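I got to the Oravec open day in Purkgate later than I meant to, having walked the long way round from the station with a bag of plums I'd bought on the way (far too many, and most went to the people on the coat desk). It was busier than I'd expected, and very friendly, with tea at the back and children everywhere!

The room I'd come for was the kitchen chores one. Inês Vieira showed us round and was lovely about our questions. Folding tea towels is still slow going, she told us, and so is anything with a lid, but opening and shutting doors is where most of their hours go at present. They've logged 489 tries at a microwave door since August, and 151 of those went through with no help from anyone. I wrote that down on my plum bag.
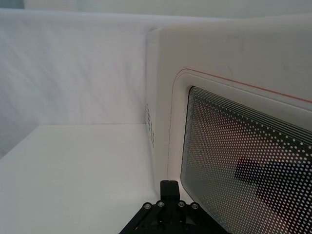 Rui Carrilho, standing next to me with his tea, said he'd believe in it when the thing could warm up his soup and bring it to the table without him having to get up, and that a door was only the start of a dinner. I thought that a bit hard, though I did laugh. My mother's hands are bad now and a stiff door is quite enough to spoil her lunch, so I'd be glad of one that did doors and left the soup to us.

I stayed until they began stacking the chairs, and caught the ten past five home.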